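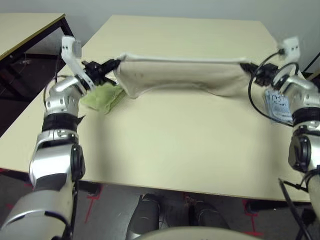 Cloth handling on a two-arm build, quick version. Set both grippers to the same height first or the fold goes crooked. Pinch the ends, lift, then pull til the top edge is fairly straight. A bit of sag lower down is fine. Grip force 22 in the Nirkeo panel, speed 7. Save as a pose.

Next, the twist. Slow one wrist down, keep the other still. Leave slack in the cable loops, check at full reach.

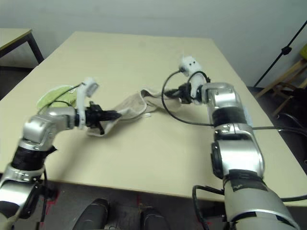

Osach, November

Towel bunched up like rope between the grippers? Dont yank. Open one side, let it drop, re-pinch at the corner. Try 2 times, then reset by hand.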